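Ticket 263: Stepped acrylic organiser, socks sliding out of the lower compartments
Product line: Mellus clear storage
Opened by: Ngozi Etim
Assigned to: Gil-soo Na
Status: Closed, with one thing to follow up in December

Ngozi, first entry

Hi Gil-soo! I've got one of the clear stepped organisers from the Mellus range, the one with the oval handle cut into the tall back panel, and I'm having a silly amount of trouble with it. I bought it for socks and winter gloves. The top compartments are great. The lower ones are driving me up the wall, because anything soft I put in there unrolls itself and creeps out over the front. I fold it, I tuck it in, I go make a cup of tea and there's a sock on the dresser again.

I've tried rolling, I've tried the ball thing my mum does (stretches the cuffs, I know, I know), and I've tried just cramming more in so they hold each other up. Cramming was the worst of the lot. Is it meant for socks at all? The sticker on mine only says "small items", and that could be anything from batteries to earrings.

Gil-soo, reply

Hi Ngozi, yes, socks are fine, loads of people use it for that. Couple of questions. Is it sitting flat on the dresser? And are you loading it from the front or from the top? Also, did you peel the film off the inside of the panels? It's very easy to miss and it's slippery as anything.

Ngozi, second entry

Film! There was film! Only on the inside faces, and I'd have sworn it was bare plastic. I got a fingernail under one corner and it came off in a single sheet, very satisfying. I then did the rest, and there was a bit down in the lowest step that needed tweezers.

So that helped, but it isn't fixed. The thick pairs stay put now. The thin grey ones still slump forward. It's sitting flat as far as I can tell, and I've been loading from the front, sort of posting them in like letters.

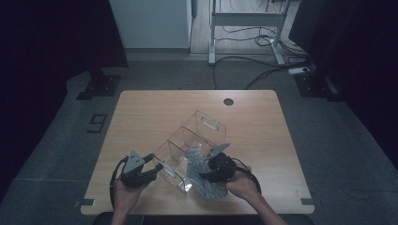
I moved the whole business over to a table so I could get at it from every side, and I had a proper go at your front or top question. Going in from the top is fiddlier on the low steps, with the clear panels being so hard to see when you're reaching past them, but the fold ends up sitting much better. I did two rounds of it, same socks each time. Front loading, the fold opens up as soon as I let go. Top loading, fold side down, it stays shut.

One more thing I noticed while I was there: turning the organiser on an angle to me is way easier on the wrists than having it square on. Might be worth putting in the leaflet?

Gil-soo, reply

That's really useful, thank you. I checked with Ásdís Damgaard on the storage side and she does hers the same way, fold side down, from above. For the thin ones she folds in thirds and then in half, so you get a little packet about as tall as the panel. If the packet's shorter than the panel it's got nowhere to flop. Could you try that and leave it overnight?

Ngozi, third entry

Left it overnight. All still in there this morning, thin ones included! I even opened and shut the dresser drawers a few times underneath it to give it a bit of a shake, and only one glove shifted. Gloves are their own problem, they've got thumbs.

For the gloves I ended up laying one inside the other, fingers together, then folding the cuff end over. They've gone on the top step where it's roomier, and the socks have the lower ones to themselves. My partner has been told the system. We'll see.

Only other complaint is dust. The clear sides show every speck and every fingerprint, and sock fluff seems to love the corners. What do you clean it with? I used glass cleaner on a different acrylic box years ago and it went all cloudy.

Gil-soo, reply

Please no glass cleaner on this one either! Lukewarm water, a drop of dish soap, soft cloth, and let it air dry upside down on a tea towel. A clean makeup brush gets the fluff out of the corners. I've asked for the film to be mentioned on the box, and for "small items" to be changed to something that means something. Labels get redone in December, so I'll keep a note open until then and close the rest of this.

Ngozi, last entry

Perfect, close away. Makeup brush works a treat, by the way. I'm off to do the scarves.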